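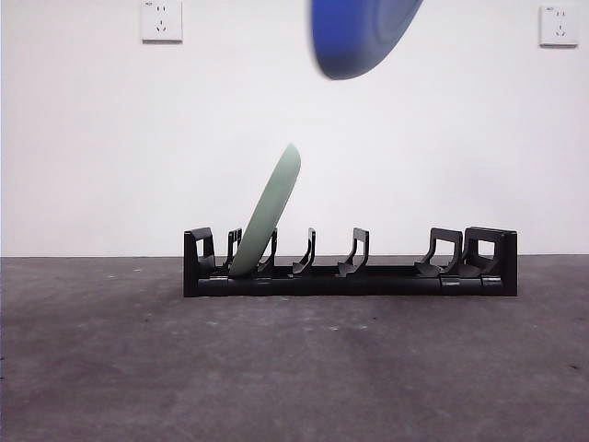 Vertical storage of plates has received less attention in studies of the home than storage in stacks. In the homes of our sample, the two ways exist side by side, and the choice between them depends on the space that is free and also on habit. A stack uses the depth of a cupboard well, but only the top plate can be taken without effort. In a rack every plate has its own slot. The plate in Figure 3a, for example, leans to the right in the slot between the first and the second divider, and a person could lift it out without moving any other dish. We call this property "single access" in the rest of the paper.

The questionnaire was sent to households in Stirkholm and in the neighboring district of Plasten. We received 2,095 answers, of which 1,979 were complete enough to be used. The questions asked where plates and bowls are kept during the day, where they are put after washing, and whether these two places are the same. We did not define the word "rack" in the questionnaire. Some respondents therefore included wire shelves and standing trays, and we kept these answers in the group in which the respondents had placed them.

After the questionnaire we visited 135 homes. During the visit one member of the household was asked to put away the dishes of one meal in the usual manner. We noted the order of the items and the final place of each item. The visits were made in the evening, after the meal, as this is the time when most respondents said that they wash dishes. 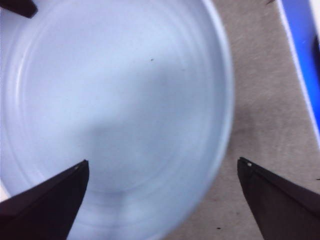 3.2 Shape of the dish and choice of place

Plates and bowls were not treated in the same way. A plate is shallow and can stand on its edge between two narrow dividers. A bowl needs more width, and its center of weight is farther from the edge, so it leans more. Most participants who owned a rack used it for plates first and looked for a place for the bowls later. Large bowls with a round outline, such as the one in Figure 3b, were usually left on the counter or placed upside down on a cloth. Several participants told us that a bowl with ridges on the inside holds small drops of water after washing, and they preferred to dry it by hand.

The size of the bowl had more influence than its material. Participants who put a small bowl in the rack did it without comment. With a large bowl they often tried one slot, then turned the bowl, and then gave up the rack completely. We recorded such changes as one decision, not as two, because the participants themselves spoke of them in this way.

Figure 3. Forms of tableware and rack discussed in Sections 3.1 to 3.3. (a) Plate standing in a black rack. (b) Bowl, interior view. (c) Large plate from above. (d) Plate held above a long rack.

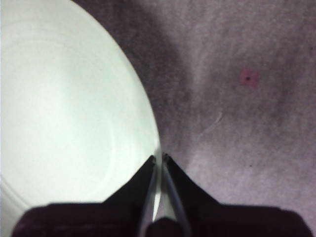 The rim was the second feature which we examined. When people take a plate from a flat surface, they look for a part of the edge where the fingers can go under it, and a higher rim makes this easier. On the plate in Figure 3c the rim is raised and slopes down into a flat, shallow center, which is a common form in the homes we visited. Plates of this form stack closely. They also stand well in a slot, provided that the slot is wider than the height of the rim. Where the slot was too narrow, the plate rested on top of the dividers and was not stable.

We measured the slots of 16 racks to understand this problem better. The widths differed between models, and in some models they differed also within one rack, with a wider slot near one end. The owners of these racks did not always know about the wide slot. When they knew, they reserved it for a soup plate or for a cutting board.

3.3 Place of the rack in the room

A rack is normally put down parallel to the wall, and the space above it must stay free. If a shelf hangs low over the rack, the plate has to be tilted before it can enter the slot,

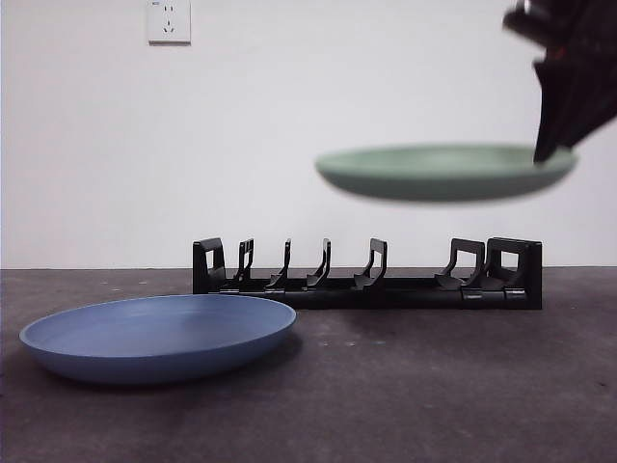

and this extra movement was mentioned as a reason for using only the front or the outer slots. In homes without a shelf over the rack, the plates were spread more evenly along its length. We also found that people began to fill the rack from the side nearest to the sink. Left-handed participants did not differ clearly from the others on this point, but their group was small and we do not draw a conclusion from it.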